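12 June 2023 – juice and glasses, Altholm bench

Started with the orange juice again. Hauwa Ibrahim had left a note from Friday asking for weights before and after each pour, so I put the kitchen scale at the end of the table and zeroed it with nothing on it.

First bottle read 1077 g at the start and 892 g after the first glass. That makes 185 g poured, a bit more than I'd like for a stemmed glass. Next ones should stop lower in the bowl.

Did three pours in all. Only weighed the first one properly – the scale timed out on the other two and I didn't catch it. Need to turn off the auto-off or find the old Jerkier scale.

Caps go in the blue tub by the sink, please, or we end up with juice we can't put back in the fridge.
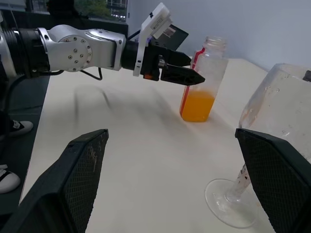 The stemmed glasses need a better wash before the next round. Hot water, a drop of detergent, then dry with a lint-free cloth and stand them on the rack.

To do: more juice, new cloths, ask Olatunji about the spare rack.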